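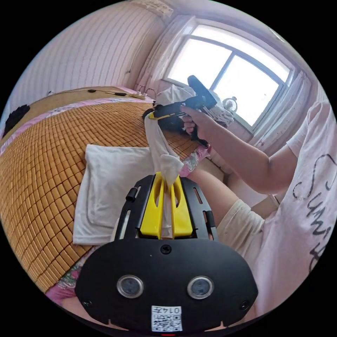

Chapter 2
Why the Last Bus Leaves When It Does

By Jeptoo Makokha
December 24, 2020

I missed the last bus out of Pledorville so many times in my first year there that the night clerk at the Sturnano Hotel started keeping a chair for me. The 77 left the depot at 11:25, my shift ended at 11:30, and that was that. I'd stand under the shelter reading the timetable as if it might change its mind!

So in this chapter I want to talk about the end of the service day, and how a transit agency decides where to put it. If you've just come from Chapter 1, you already know what a headway is and why planners fuss over it. Late at night those ideas get stretched pretty thin (a bus every hour is a headway too, technically, but try telling that to someone in the rain).

Let's start with the driver. A driver who pulls in at midnight can't be back behind the wheel at five, so every extra trip at night moves somebody's morning shift. Fergus Kerr, who wrote the rosters for Pledorville's Tritine Line when I was riding it, once let me sit next to him while he tried to add a single late run. It took him all afternoon, and he ended up changing the start times of 25 drivers. I had honestly pictured him typing in one new row and going home.

Then there's cleaning, fueling and track work, all squeezed into the same few dark hours. Rail has it worse than buses here, and we'll spend most of Section 2.3 on that.

And who's riding? When the city ran its late-service trial one June, the planners expected bar crowds. What they got, mostly, was hospital staff, bakers and kitchen workers like me. Some nights there were fewer than 100 riders on the whole route, and people argued for months over whether that was a lot or a little. I have opinions! I'll try to keep them out of the way until the exercises.

Before you read on, look up the last departure from the stop nearest your home. Write it down, along with the first one the next morning. We'll use the gap between them in Section 2.1.

Last updated: December 24, 2020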